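Speaker notes – Unddale site meeting, 22nd February
Keeping the Table-Clearing Cell in Service
Presenter: Édgar Chambi, Hitus

Slide 1. Opening
Thank the Unddale staff for the use of the hall. State the scope: one cell, one arm, one wrist camera. The talk covers setup and routine care. Purchasing questions go to the afternoon session.

Slide 2. The cell
The arm stands on a fixed base beside the dining table. Its task is to pick up tableware and place it in the Kulov rack. The cell has completed 1742 runs under the current settings. Of the 454 stops in the log, most were cleared at the panel without opening the guard. Pause for the floor plan.

Slide 3. Wrist camera
The camera is the part that needs the most frequent attention. Clean the lens cover with a dry cloth at the start of each shift. Check the two bracket screws by hand, then run the calibration card. If the offset reads above 18, do not release the cell – repeat the calibration and call the shift lead if the second reading is no better.

Slide 4. Bright metal on pale dishes
Knives remain the hardest item to locate. A polished blade reflects whatever light reaches it, and large parts of it may come back as plain white. A white handle over a cream-white bowl gives the software very little edge to follow. Exposure is therefore set with a knife lying across a bowl, at the close position, before any other item is tried. 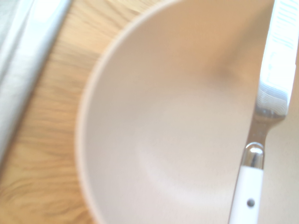
Didier Arnaud has asked whether it would be simpler to fit dull-finish cutlery and leave the exposure alone. He notes that the Tamayo site did so last April and had fewer stops, although the staff there disliked the new knives.

The reply should be brief. Changing the cutlery is a site decision and we do not oppose it. The exposure check stays on the sheet in either case, as the window blinds and ceiling lights also affect the reading.

Slide 5. Gripper pads and cable
Inspect both pads weekly for cuts and grease. Replace them as a pair and enter the change in the log. The camera cable must hang free through the full turn of the wrist. Show the clip position on the spare arm, then pass the worn cable along the front row.

Slide 6. After a repair
Any work on the wrist requires a new calibration and a slow run with the guard closed. The form is number 408. Both signatures are needed before normal speed is restored.

Questions, ten minutes. Printed check sheets are on the table by the door.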